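Workshop Diary, Two-Arm Table Build
Entry for Sunday, kept by Bonifacio Cifuentes

The workshop was opened at 9:40 in the morning. Shabani Muriithi had arrived before me and had already begun tightening the brackets on the black frame. The agenda carried over from the previous session contained one item, the bowl stacking routine, and it was agreed that no other work would be taken up until that item had been given a full day.

The bowls are the mixed set purchased from Olley. They differ in color and very little in shape, and for that reason they were chosen. Mr. Muriithi maintains that the rim is the only part of a bowl the gripper should be asked to hold. I recorded my disagreement in February and I withdraw it now. Holding the bowl from the outside requires more opening than the fingers have.

Before the first run the bowls were nested on the table so that the height of a full stack could be compared with the travel of the arms. The cream bowl was placed at the bottom on account of its foot, which sits well on the wood. The deep pink one is under the two black ones. 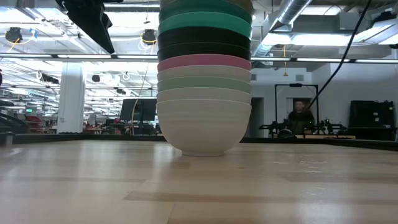 Afternoon session

Work resumed at 1:15. The number of bowls was reduced to four, set apart on the table, and the speed limit in the Cakham control software was lowered to 300. The previous value of 1,000 had been entered by me and was too high for work near a rim. Mr. Muriithi asked that the change be written down, and it is written down here.

The approach to the rim was taken up next. The finger must enter the bowl at a steep angle and stop short of the bottom. Run 921 in the log is the one to consult for the corrected approach height. Earlier runs use the old table measurement, taken before the frame was shimmed, and should not be copied.
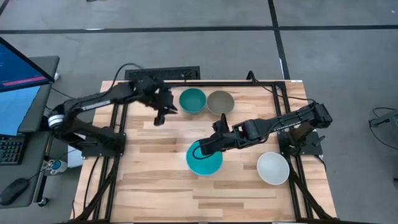

Right arm at the rim of the lower teal bowl; left arm near the upper one.

The Marín brackets remain a concern. One of them works itself out of square over the course of a day, and the offset must then be entered again by hand. A replacement pair has been requested from Caritz. Until it is delivered, the offset is to be checked at the start of each session and again after lunch.

Mr. Muriithi left at 5. I remained to copy the log and to clear the desk. Still open for the next session: cable ties for the right arm, the second bracket, and the question of whether the white bowl should start farther from the base.

Workshop diary, shared bench. Contact: Bonifacio Cifuentes. All rights reserved. Back to top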